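Clokura two-arm teaching kit

I built the first Clokura because I wanted to show a robot a chore the way I'd show my nephew, by just doing it! You hold the two small leader handles, the two arms on the table copy you, and every move gets saved as you go. No code, no teach pendant (I still have bruises from mine).

What's in the kit: two follower arms with grippers, two leader handles, the Tinier control box, cables, and four table clamps. The recorder software comes on a stick and the license doesn't run out.

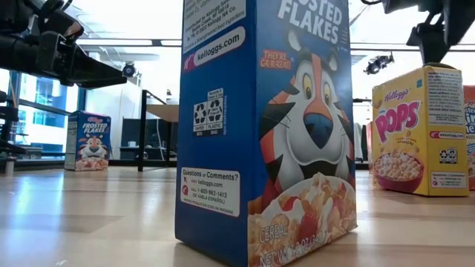
Groceries are where I tell everybody to start. Cereal boxes are light, they tip if you're sloppy, and you'll find out fast whether your handle tension is set right. I like 40 demos of one task before I train anything, and I change the layout every 10 so the arms don't just memorize a spot.

Drive space fills up quicker than you'd think, but the recorder will hold 3000 demos before it asks you to clear some out.

Questions about clamps or tabletops go to Lizelle Adams, and she's in the shop every Wednesday. The next batch ships in December.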